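Keep the Plug-In Radio in the Kitchen

Every November the emergency kit articles come around again, and every one of them tells you to buy a crank radio. I own one. It sits in the hall closet with the batteries and the first aid box, and I think it should stay there until the power goes out. What I want to argue for is the radio you use the other days of the year, the plain tabletop set on the kitchen counter with a cord and a tuning knob.

My own is a Nelden, bought secondhand. It has 4 controls: volume, tuning, a band switch and a tone knob. There is no menu. When I turn the volume knob past the click, a station comes on, and it is the station I left it on the night before. I have owned newer sets that took longer to start than it takes me to fill a glass of water.

The usual case against a radio like this is that a phone does the same job. It does some of it. A phone will play the local station through an app, with a delay, after an ad, until a call comes in. Then it stops. If my hands are in dough I can't restart it. I have also noticed that when I pick up the phone to change the station I end up reading mail. 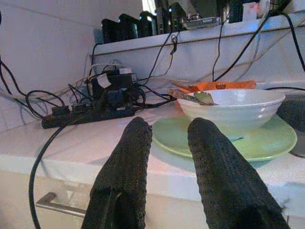
Senad Ivanov wrote to say that I was being unfair to phones, and that a cheap wireless speaker with voice control solves the dough problem completely. He has a Wavanis in his kitchen and says he hasn't touched a knob in years.

I tried his suggestion for a few weeks with a borrowed Wavanis. The sound was good, better in the low end than my Nelden. But it needed the router, the router needed the cable service, and the cable service went down twice while I had it. Over-the-air radio needs a transmitter and an outlet. That is a short list, and most of it is somebody else's job to maintain.

Voice control also gave me trouble with small stations. Ask for one of the big ones and you get it. Ask for our community station, which broadcasts at low power from the other side of town, and you may get a station in another state with similar call letters. On the dial I know where it is. It sits just left of a patch of hiss, and on damp mornings I turn the set a few inches toward the window.

Reception is the part buyers skip over. A radio with a decent tuner and a long whip antenna will pull in stations that a prettier one misses. I would put that ahead of speaker size, and well ahead of a clock. Before you return a set for poor reception, move it.
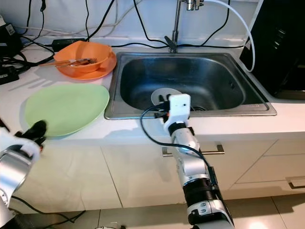
Noise from other things plugged in nearby is the second thing to check, especially on AM. Cheap phone chargers are bad for it. So are some LED bulbs and dimmers. Unplug them one at a time with the radio on a weak station and listen for the buzz to drop. I found that my worst offender was a charger in the next room, and replacing it did more for my AM reception than the loop antenna I had already paid for.

As for price, I don't see the sense in spending a lot. The Georgiou that gets praised in the hobby forums sells for $368, and it is a handsome thing, but its tuner is no better on FM than my Nelden's. The extra money goes to the cabinet. If you like the cabinet, fine. A Jorgate costs far less and has the same useful layout, though the dial light is too dim to read at night.

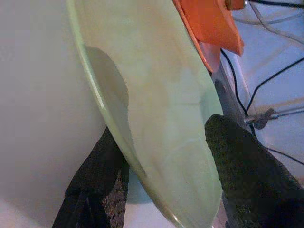
Dim or not, a reader going by Marshfan answered, the Jorgate has outlasted two digital sets in her house, and she doesn't need to read the dial because she only listens to one station. She would like to know why anyone needs more than that.

I don't have a good reply to her. I like hunting around the dial in the evening, when the AM stations from far off start to come in, and a set with a stiff, slow tuning knob makes that easier. Someone who listens to one station can buy the cheapest analog set with a cord and be happy with it.

Manufacturers seem to be moving the other way. The last three new models I looked at all wanted an account. I put the boxes back on the shelf. If a company would make a plain corded radio again, with a good tuner and a dial you can read in the dark, I would buy one for the kitchen and another for the workshop.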